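From: Niltodley Swap List
Date: Saturday, March 3, 2018
Subject: Re: Re: Sharing a pantry without losing your mind

Hi everybody,

Sorry for the slow answer, the washing machine died on Tuesday and that ate most of my week.

An earlier message on this list said:

> We are four households going in on dry goods together, and the
> rice and lentils are easy. It's the small stuff that gets us. Spices,
> yeast, baking soda, that kind of thing. Does anyone split those
> too, or do you each just buy your own? And how do you keep track
> of what belongs to whom?

We've been doing this on Huet Street since August, seven households now, and yes, we split the small stuff! It took us a while to get there. For the first couple of months we bought spices one by one like everybody else, and then somebody worked out what we were paying for cumin (I'm not going to write the number down, it's embarrassing) and we ordered a big bag the next day.

What works for us is that every household has a color, and everything that leaves the big bag goes straight into something with a lid. Ours is blue. I put my tubs in a bin on pickup day, carry the bin home, and bring the empties back next time. If your tub isn't there, you don't get filled, and I have gone without paprika for a month because I left mine in the dish rack – my own fault.

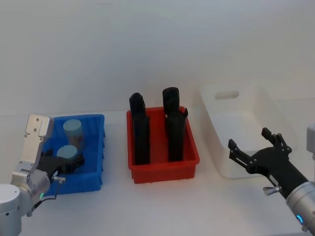 Doesn't the color thing fall apart once you run out of colors? We tried it at Nukside with eight families, and by the end there were two greens and a teal and constant arguments over the teal. We went to numbers on masking tape and it's been peaceful ever since, though the tape does come off in the dishwasher.

Fair point, and we did have a near miss with two yellows. I think seven is our limit. If another household joins, I'll be the first one out buying masking tape.

Back to the original question. Yeast we do NOT split anymore. It went stale on two of the households before they'd used half, and the ones who bake went through theirs in no time, so now the bakers order it among themselves. Baking soda is fine, it keeps forever. Same with salt. Whole spices keep a lot better than ground, so if anybody in your group owns a grinder, be nice to them.

For money we put in 20 dollars each at the start and top it up when the jar gets low. I know the Kimik group does it to the penny with a spreadsheet, and more power to them, but I would quit in a week.

Oh, and bay leaves! Order far fewer than you think. We still have most of a bag.

If anyone wants to come by on a pickup day and see how it goes, write me off list. And does anyone have a lead on whole nutmeg?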